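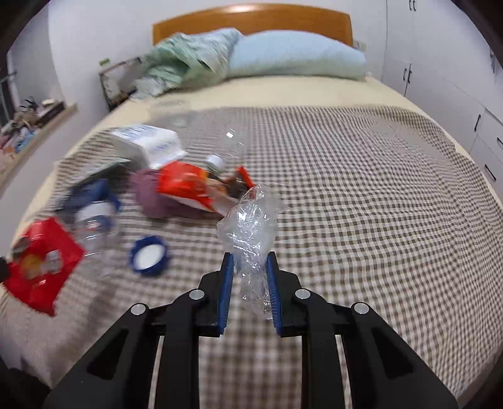

Tedier

Hunero bedroom clutter, data card. Updated Tue 7 July.

457 clips of small stuff being picked up off beds: cartons, plastic jars, crumpled clear bags, snack packets. The label sheet has 753 rows - more than one per clip, so don't join on row number.

I'd be careful with the "trash" label. A clear bag on a checked blanket might be garbage or might be something the owner wants kept, and our labelers split on it all through June. I don't trust any tidiness score built on that column.

Lids and jars are labeled separately, even when they look like a pair. 26 rows still have no label.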